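Bench notes: comparing two grippers on the block table
From the Plusitz lab newsletter, August issue
By Sosina Yimer

In the last issue I promised to write something about the gripper comparison, and several readers have asked me since then when it comes. The work took longer than I planned. We are still in the middle of it, but there is enough now to share, and some of it may save time for other groups who are choosing a gripper for small parts.

Why we compare at all

For a long time our arm had only one gripper, the Weltard. It is a parallel gripper with two flat fingers and it is driven by a small electric motor. It works well and I have no big complaint about it. The problem is that our parts are small and have many different shapes, and flat fingers do not like all shapes. A cube is easy. A cylinder is easy if you come from above and the center is correct. A star is another matter, and I will come back to the star.

In spring we got the Drultness on loan. This one is narrower, it has softer pads and it reports the force at the fingers back to the controller. On paper it is the better choice for us. But I have worked with robots long enough to not trust paper, so we decided to run both grippers on the same arm, with the same controller and the same blocks, and to write down everything that goes wrong.

The setup

We kept it simple. The arm stands at the perforated table, and the blocks lie on a wooden board that we put on the table. The board was a small discussion in our group. Some colleagues wanted to work directly on the metal, because then there is one thing less that can move. I wanted the board. When a finger comes too low, wood forgives and metal does not, and in the first week we had many fingers coming too low. The holes of the table also confuse our detection of the small blocks, and on plain wood this problem went away.

The camera looks at the table from a fixed mount. For calibration we use printed markers, and I can only repeat what everybody writes: check the calibration in the morning before the first run, also when you are sure that nothing has changed. On one morning the camera was off by a few millimeters. We found it only after lunch, and all the runs before lunch had to be thrown away. I was not very popular that day.

The blocks are toy blocks in bright colors. We have tried machined test parts before, but the toy blocks have some advantages. They are cheap, they come in shapes which are really different from each other, and if one falls on the floor we buy another one. The color makes the detection easy, so when a pick fails we know that the reason is most likely in the gripper or in the approach and we do not have to look for it in the vision.

How we run it

The task is always the same. The blocks are placed on the board by hand, following a printed plan. The controller gets the name of one block, the arm picks it, lifts it, holds it for 2 seconds and puts it down at a new place. A run is good if the block is still in the fingers after the hold and if the neighbor blocks were not moved. We are strict with the second condition. A gripper that takes the right block but pushes three others away is of no use to us.

We prepared 14 layouts. In some of them the blocks stand far from each other, and in others they touch. The touching layouts are where the two grippers begin to differ. When there is free space on both sides of a block, I can hardly tell you which gripper is on the arm.

Until now we have 357 runs in the log. I would have liked to have more, but changing the gripper takes time. The Drultness has a different connector, and the adapter that we made for it must be tightened with care, otherwise the tool center point shifts a little and the calibration has to be done again.

What we see so far

I start with the Weltard. It is fast and it is very repeatable. If the position from the camera is good, it closes in the same way every time. Its weak point is the width of the fingers. In a tight group there is no room for them to go down between two blocks, and the path planner then either refuses the grasp or chooses an angle which touches a neighbor. We tried to turn the wrist by 60 degrees for the hexagonal blocks, so that the fingers meet the next pair of flat sides, and this helped more than I expected. For the hexagon it is now the default in our code.

The Drultness is slower to close, and in the beginning this made me impatient. But the narrow fingers can enter gaps where the Weltard cannot go, and the soft pads hold round blocks better. The force signal is also useful. When the fingers close on two blocks at once, the force curve has a different form, and the controller can open again and report the problem before the lift. We do not use this fully yet, we only record it.

There are two things I do not like. The pads collect dust from the board, and after many runs the grip becomes worse. We clean them now before every layout. The other thing is the driver. It loses the connection from time to time, without a clear message, and the only cure we know is to restart the controller. I have sent the log files to the people who lent us the gripper and I wait for an answer.

Now to the star. For both grippers it is the most difficult block. If the fingers come down on two points of the star, the block turns during closing and sits crooked in the grip, or it jumps out. The best grasp is with one finger in the valley between two points and the other finger on the point across from it. For this the wrist angle must be quite exact, and the angle we get from the vision is not always exact enough. The heart has a similar problem, but it is milder: one finger goes in the notch between the lobes and the other at the tip, and most of the time it centers itself.

The layout we work on at the moment has both situations on one board, a close group in one corner and a column in the middle. In the column the star has a little free space and the prism, the cylinder and the heart follow close together. The corner group has the hexagon and the cube in front and the two red blocks behind them.

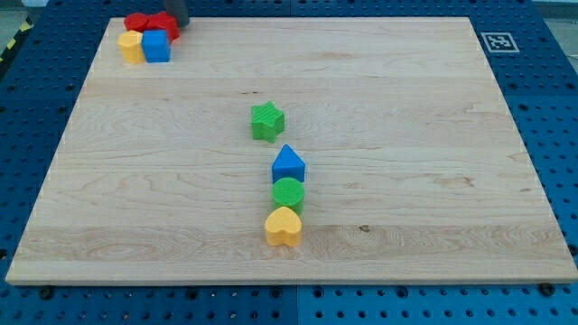

Tanvir Liyanage wrote to me after reading a draft of this text and did not agree with the way I count. In his opinion a run where a neighbor block moves by one or two millimeters should not be a failure, as in a real cell the parts would be detected again before every pick anyway. He would record how far the neighbor moved and decide on the limit later. He also asked whether it is fair to give both grippers the same closing speed limit in the software, when the Drultness was designed for slow closing and the Weltard was not.

I have thought about both points. On the first one he is right, and I have changed the log format. The camera takes a picture before and after each run, so we can calculate the movement also for the old runs, if somebody finds the time for it. On the second point I am less sure. If we tune every gripper to its best speed we learn what each of them can do, but then it is hard to say if a difference comes from the fingers or from the tuning. For now I keep the limit the same for both, and when the layouts are finished we will repeat a part of them with free speed.

A word about the controller

Some readers asked if the results depend on our controller. Probably yes, a little. We use the Kumarasinghe controller, with the standard path planner and no changes except the wrist rule for the hexagon. The planner is careful. It keeps a safety distance to all known objects, and in the tight layouts this distance is sometimes larger than the gap itself. We made the distance smaller in two steps until the planner stopped refusing, and we use this last value for both grippers. If you try something similar at your place, please write down your value together with the results - without it the numbers cannot be compared.

Next steps

We will finish the touching layouts first and after that come the ones with free speed. The loan of the Drultness was extended, so there is no hurry with the gripper itself, only with my own calendar. I also want to try a thinner set of fingers on the Weltard. The drawings are ready and the workshop has them. If thinner fingers solve the problem with the gaps, the decision becomes much more open than it looks today.

The log and the printed plans of the layouts can be had from me by mail. Please tell me which gripper you have and what size your parts are, so I can send the version that fits. Reports about the driver problem are also very welcome, especially from people who found a way around the restart.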